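Sound and the Small Room: Acoustics for String Band Players
Handout 4 — Rooms, soft stuff, and where to put the microphone

Please read before class. We'll be playing in pairs this week, so bring your instrument and a recording device of any kind, even a phone.

Last time we talked about what happens inside the instrument: string, bridge, top, air. This week we go out the sound hole and into the room, which I think is the most fun part of the whole course! A banjo in a stairwell and the same banjo in a coat closet might as well be two banjos, and once you start hearing why, you can't stop hearing it.

1. Direct sound and reflected sound

When you pluck a string, a listener gets the sound more than once. The first arrival comes straight from the instrument. After that come the bounces off the floor, ceiling, walls, music stand, and window glass. Each one has traveled farther, so it's a little late and (usually) a little weaker.

Very early bounces blend with the direct sound, and your ear hears them as part of the note. Later ones pile up into a tail, and we call that tail reverberation. The time it takes the tail to drop by 60 decibels is the reverberation time, written RT60. A bluegrass band with fast banjo rolls generally wants a short one. A slow ballad with a single fiddle behind it can stand a good deal more.

Clap once in the doorway of our classroom and once in the middle of it. If you hear a fluttery zing in the middle, you've found flutter echo: two hard, parallel walls tossing the sound back and forth between them.

2. Room modes, or why the bass player is always unhappy

Low notes have long waves. In a small room, the wave can be as long as the room itself, and then some bass notes boom while their neighbors disappear. The lowest mode between two parallel walls is easy to work out:

frequency = speed of sound ÷ (2 × distance between the walls)

Worked problem. The Domitz practice room is 2 meters across its short side (yes, it's a converted pantry). With sound at 343 meters per second, the lowest mode across that side is 343 ÷ 4, or a bit under 86 Hz. That's close to the low E on a guitar. Play that E in there and the wall hums along with you. Now do the same sum for your own bedroom, both directions, and write down the closest note on your instrument.

You can't fix this with a rug. Thin material does very little to a wave that long. What you can do is move! Take the bass player out of the corner first, then try a step forward and a step back, and listen for the spot where the notes come out even.

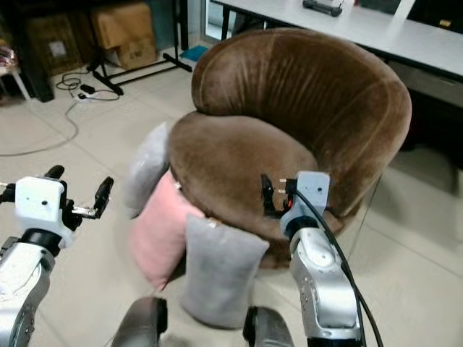
3. Absorption

Every surface takes some of the sound that hits it and sends the rest back. The number we use is the absorption coefficient, from 0 (everything bounces) to 1 (everything goes in and stays in). Porous, soft materials do well with the highs, and they do better as they get thicker. Hard, smooth ones give nearly all of it back. So think of a deeply cushioned velvet armchair on a tiled floor, with a few pillows leaning on it: the floor is your reflector and the chair is your absorber, side by side in the same few feet. Where you sit and which way you point the guitar will decide which of the two you hear more of. A fiddle's bite lives up high, where upholstery works best — this is why the fiddler complains about a carpeted den and the bass player hardly notices.

One warning. It's easy to soak up all the highs and leave the lows exactly as they were. The room then sounds dull and boomy at once, and people reach for the treble knob. Add soft material a little at a time and play between changes.

4. Microphone placement

Start with one mic and one player. For guitar, aim where the neck meets the body, a foot or so back. Pointing straight into the sound hole gives you boom. For banjo, try the lower edge of the head and back off until the pick clicks settle down. For mandolin, come in from above and a little to the side.

The closer the mic, the more direct sound and the less room. Back up slowly while your partner plays the same eight bars over and over, and say "there" when the room starts to take over. Mark the floor with tape. It will be a different spot for a mandolin than for a guitar, and a different spot again at Gratness Hall than in here.

Gratness seats 300 and has a wood floor and plaster walls. We'll hold our single-mic session there, with the whole band working one microphone the old way, stepping in for solos and out again. You'll get your volume from your feet! Practice the footwork at home without instruments. Your family will enjoy it.

5. For next class

Record the same tune in two rooms, same distance, same tempo, and don't touch the settings in between. Keep it under a minute. Label the files with your last name and the room. Then write half a page on what changed: the start of the note, the tail, the bass. Use plain words like "thuddy" if they're the right ones.

Problem set: find the lowest mode for walls 3 meters, 4.5 meters, and 6 meters apart. Then find the wall spacing that would put that mode right on 161 Hz, and tell me whether you could fit a cello in there.

Headphones are in the gray cabinet. Please wind the cables over-under and not around your elbow.

Related handouts
Handout 2 — Strings, Tension, and the Nseir Monochord
Handout 3 — Tops, Bridges, and Air
Handout 5 — Playing to One Microphone
Listening list — The Jemano Porch Recordings

Roots Music Program, Room 788 | Contact the program office | Back to top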